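Provitz Counter Pack – simulated kitchen scenes for two-armed robots

$300 per seat, Canadian dollars, download only

I make these scenes out of a small office at Skundavwood, and the Counter Pack is the one I get the most mail about, so I've finally given it a proper page. If you teach robots by showing them how it's done, and you're tired of wiping down the same real bench every morning, have a read.

What you get is a set of rooms, each with a long counter, a two-armed robot you can drive, and a big pile of household objects to scatter over the stone. You drive the arms with whatever hand controllers you already own, the pack records what the arms did and what the head camera saw, and at the end of it you have a folder of demonstrations your training code can chew on. There are 3,290 layouts in the current release. I also throw in 2,053 finished demonstrations that I drove myself (mostly in the evenings, with too much tea), so you can try a training run before recording a single one of your own.

I come from cars, not kitchens. I learned to drive a simulator by poking at a model of the dash of my old Honda, and that taught me how much a person leans on the view moving about. So the head camera in this pack is free. It pans, it nods, it rolls over to one side if you let it, and the recording keeps every bit of that. You can lock it level in the settings if your real robot has a stiff neck.

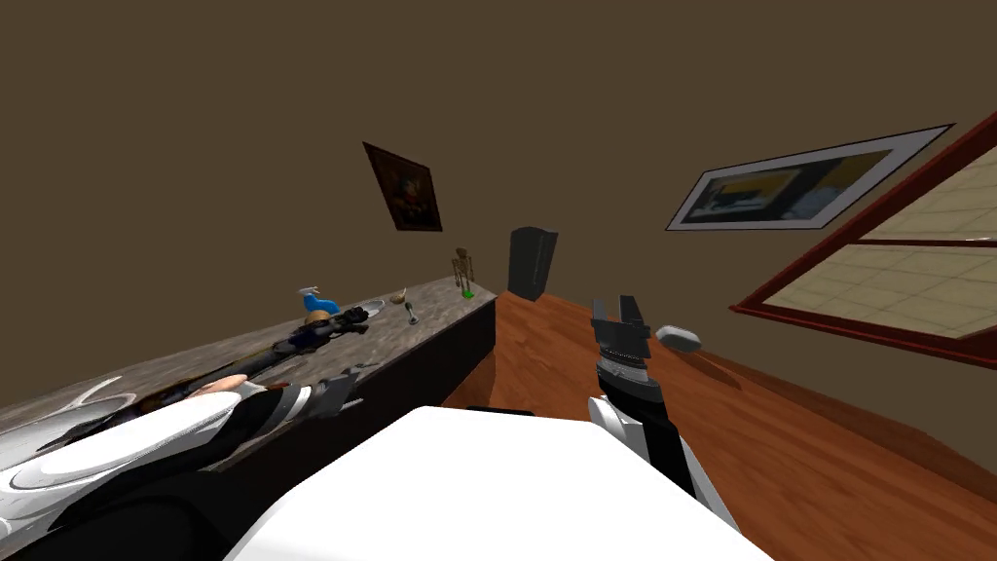
Clutter is the bit I fuss over most. A learning system that has only ever seen a mug alone on a bare bench will get very good at mugs on bare benches, and then you put it in front of a real kitchen and it's lost. So the layouts mix things that belong on a counter with things that really don't. You'll get a blue spray bottle with a white trigger a short reach from a plate that already has something on it, and then way down near the far end, a little skeleton on a bright green base. I love the skeleton. The odd objects can be switched off by category if your project needs a tidy kitchen, but please try a run with them on first!

Lighting, wall colour, floor, counter top and pictures on the wall can all be swapped, either by hand or on a shuffle. I'd start with the shuffle off. Get ten or twenty clean demonstrations of one task in one room, check they play back the way you remember driving them, and only then start changing the wallpaper. I've binned whole weekends of recordings through being impatient here.

The stock grippers are plain two-finger parallel ones. They're great for bottles, bowls and most upright things. Flat things are harder – plates want to be slid to the edge of the counter or tipped up with the other hand, and you'll want to practise that before you hit record. The contact settings for thin rims got a rework in October and they're much better behaved, though a fast grab can still send a bowl flying. Drive slowly. Your model will copy your bad habits just as happily as your good ones.

Each recording holds joint positions for both arms, gripper opening, the camera view and its pose, and where every object was at each step. You can turn off the object positions if you only want what a real robot would know. There's a one-line note field too, and I'd really encourage you to use it. "Dropped it, picked it up again" is worth a lot when you're sorting through a few hundred files later on. I keep my dropped ones, by the way. Recoveries are handy to learn from, so long as they're labelled.

The Plastard add-on

If you need soft and squashy things, there's a separate add-on called Plastard with sponges, squeeze bottles and bags. It's heavier on your graphics card and I wouldn't buy it until you've lived with the main pack for a while. It plugs into the same rooms and writes the same files.

How many demonstrations do you need?

I get asked this every week. For one simple pick and place in a handful of layouts, I've had decent results from a couple of hundred. For something that holds up across most of the pack I ended up at nearly 3,000, and that was with two arms and a fairly fussy task. Your mileage will vary – start small and see where it falls over.

Licence and updates

One seat covers one person on as many machines as they like. Anything you record is yours, and you can share it or sell what you train on it. Please don't pass on the rooms and objects themselves. Updates are free for the life of the pack, and old recordings will still play back in newer versions.

Questions go to the contact form. I answer in the mornings, usually before nine.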